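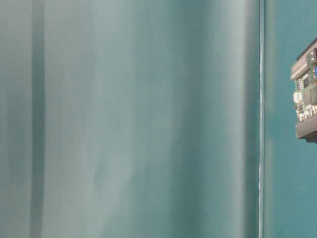
Exposed control board in its grey housing, against the blue-green panel at the right. Cell 2, Kastow site.

Visit report: Clistum dispensing cell, Kastow

The visit covered one cell out of the hall, and only the way it is set up and kept running. Clistum runs it to lay a sealing bead on molded covers, and has done so through two changes of product. I went in June, arriving at 7:10 in the morning so as to see the start-up check before the first tray. My host was Minoru Takagi, who has responsibility for maintenance on this cell and the one next to it.

Layout

The cell is a floor-mounted six-axis arm, a two-position tray table, a purge cup on a bracket, and a dispensing controller in a side cabinet. The safety circuit is separate and was not discussed in detail. Access is through a single interlocked door on the operator side. A second panel at the rear comes off with four quarter-turn fasteners and is opened only with the main switch locked off.

Signals between the robot controller and the dispensing valve pass through a small interface board. The original supplier put it at the bottom of the cabinet beside the air preparation unit. Clistum moved it during the second product change. The reasons given were access and oil mist, in that order. The cable run got longer by the move and the shield had to be reterminated at one end only, as grounding it at both had put noise on the pressure reading.

The board carries the valve enable, the pressure feedback and a low-level warning from the material drum. It does not carry any stop function. Takagi repeated this twice, and the same sentence is printed on a card inside the cabinet door.

Start-up check

The morning check is done by the operator and takes place before air is applied. The sequence as I saw it:

Lock and tag present on the hook, not in use.
Drum level read and written on the sheet.
Nozzle removed, looked through against a lamp, refitted.
Arm sent to the reference pin at low speed.
Purge of two shots into the cup.
Test bead on a scrap cover, compared with the limit sample.

The reference pin is a plain dowel on the tray table. The nozzle tip has to stop over it within the width of a scribed ring. If it does not, the operator calls maintenance and does not touch the tool frame. Before this rule was introduced, operators corrected the frame themselves, and the cell had accumulated a string of small offsets that partly cancelled each other. Clearing them took a full shift. The current program has one tool frame and one table frame, and both values are written on paper as well as stored.

Bead program 507 was running during the visit. It is the longer of the two in use and includes a corner where the arm slows and the valve pressure has to follow. Most of the adjustment work goes into this corner. The pressure command leads the motion by a fixed time, entered in milliseconds. The value was 72 when I arrived. Takagi changed it to 71 and ran three scrap covers. He preferred the first setting and put it back. I could not see a difference in the beads without the magnifier and would not want to claim one with it.

Scheduled work

The cell counts valve cycles, and the needle seal is replaced at 2000 cycles of the heavy program. The lighter program counts at half weight. This is a local rule and was arrived at by cutting open used seals. The valve maker's own interval was not used as a starting point, as the material here is filled and wears the seat faster than a clean one.

I watched one seal change. Air off, pressure bled through the purge position, gauge confirmed at zero, valve unbolted from the arm flange with the hose still attached. The valve goes into a bench vise with soft jaws. The old seal is pulled with a brass hook, since a steel one marks the bore. After refitting, the stroke adjuster is closed fully and then opened to the written number of clicks. The whole job, including the test bead, was finished between the end of one tray pair and the morning break.

Dress pack inspection is monthly. The hose is examined where it leaves the second clamp, and the signal cable at the wrist. Both have been replaced since installation. The replacement cable is a high-flex type from Lanau, routed with more slack at axis five than the drawing shows. The drawing has been marked up by hand but not reissued.

Interface board faults

Three faults were described. The first was a loose connector, found by moving the cable with the enable signal held on. The second was a failed output, which showed up as a valve that opened late when warm and correctly when cold. It was put down to the valve for nearly a week and two good valves were changed. The third was never reproduced.

The procedure now is to swap the board first and test it afterward on the bench. A spare is kept on the shelf in an antistatic bag, with its switch settings copied onto the label. The swap goes as follows: main switch locked off, wait for the supply indicator to go out, photograph the connectors, release the connectors from the bottom up, remove the board, compare the switches, refit. Wrist strap throughout. The connectors are keyed, but two of them share the same key - both now have a stripe of paint.

Bench testing is done on a fixture built by Chaiyaporn, a contractor that also rewinds motors for the site. It supplies the inputs from toggle switches and loads each output with a lamp. It will find a dead output. It would not have found the late one, and a version with a timer is on order.

Points noted

The backup of the robot program is made by hand after each change, onto a stick kept in the cabinet. A second copy goes to the office server when someone carries it there. The latest server copy was older than the stick. Takagi wrote this down.

The limit sample for the test bead is itself a cured bead, and had picked up dust along one side. No replacement date is set for it.

Spare seals are stored near the oven wall. I asked about shelf life and was shown the date on the bag, which was good, but there is no thermometer on that shelf.

A return visit is planned once the timer fixture has been delivered. I would like to see the rear panel opened and the grounding bar, neither of which could be fitted in during production.

This site uses cookies to remember your preferences and measure traffic. Accept all | Manage settings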